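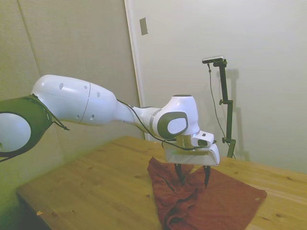
How to fold towels and sports shorts on a table

Many people fold the laundry on the bed. I did this for years, and my piles always fell over in the closet. A bed is too soft, and the cloth sinks into it. Since I moved to Flondale I fold on a plain wooden table, and the result is much better.

What you need

A table that is clean and dry. A shelf or a drawer. You don't need a folding board. I bought one from Druvik and I used it for 14 shirts, then it went behind the door.

Before you start

Wipe the table with a dry cloth, also the corners. Take one piece at a time from the basket and shake it two times, hard. If it feels even a little damp, hang it again. In September my apartment is humid and the thick towels need one more night.

The towel

1. Spread the towel on the table. Pull the corners gently until there are no big waves.
2. Smooth it with the flat hand from the middle to the outside.
3. Bring one long side to the middle, then the other long side over it. You have now a long strip in three layers.
4. Fold the strip in half, and in half again.
5. Put it on the shelf with the round fold to the front.

My bath towels are 500 gram ones from Prarura and they make a thick package. For such towels I skip the last half fold and let them lie longer on the shelf.

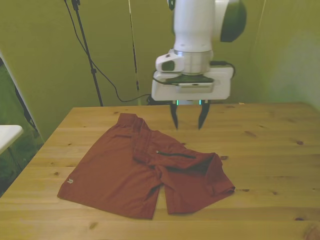 The shorts

Sports shorts are more difficult than towels, for the fabric is thin and slides. Do not hurry with them.

1. Close the zipper if there is one, and empty the pockets.
2. Lay the shorts flat with the waistband away from you. Open both legs and push the wrinkles out to the hems.
3. Take the right leg and lay it over the left leg. The hems should meet.
4. The middle seam makes a small triangle on the side. Turn it in, so that you have a straight edge.
5. Fold from the hem up to the waistband, one time for a shelf, two times for a drawer.

If the legs turn around themselves, open everything and begin again from step 2. It is faster than to repair it – I have tried both.

Storing

Towels lie, shorts stand. In my Cordeiro drawer, 19 inches wide, the shorts stand in one row with the fold up, and I can take one pair without moving the others. Leave a little space at the end of the row.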